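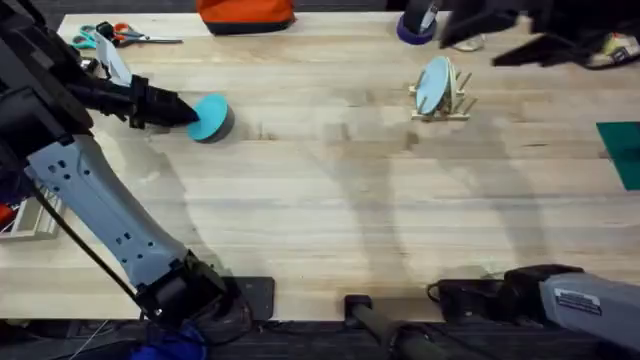

The sorting table with the wooden peg rack, scissors and purple tape still to be put away.

Progress report to the Hollmann fund: household sorting room, Dellau
Prepared by Waltraud Janssen

Work since the last report has gone mostly into the sorting room. The butcher-block table is now in use every day the room is open. The top was sanded and oiled in March, and the joint at the back that we wrote about last time has been glued and is holding.

Of the 2,000 granted for furnishing, almost all has been spent. The largest items were the table repair and the wall shelving from Jillemar. The shelving arrived with one bracket missing, and Jillemar sent the replacement without charge. Oskari Kokkonen has the receipts and will send copies separately.

Small goods remain the slow part of the job. Scissors, tape, bags, shoes and kitchen things come in mixed together in the same boxes, and they tend to collect along the back of the table while the larger pieces are dealt with. The small wooden dish rack with the upright pegs is a typical case. It belongs with kitchen goods, but those shelves were full, so it stayed on the table. We have given kitchen goods 2 more shelves and moved shoes to the lower row by the door.

Tools will get a fixed place as well. Till Hellwig is building a narrow tray for scissors and tape that can hang on the end of the table. He expects to finish it before the next delivery from Ullthorpe.

We planned for 50 boxes in this period and cleared 41. The shortfall comes from the week the floor was being repaired. Torben Pfeiffer has added an evening session starting at 6 p.m. until we have caught up.

Still open:
Labels for the new shelves. The wording is agreed, printing is not ordered.
A second lamp over the table. We have 3 quotes and would like to take the middle one.
Storage for bags. They are kept on the table or on the floor at present, and hooks on the side wall would be enough.

We are not asking for additional money in this period. The lamp can be paid for from what is left of the furnishing amount.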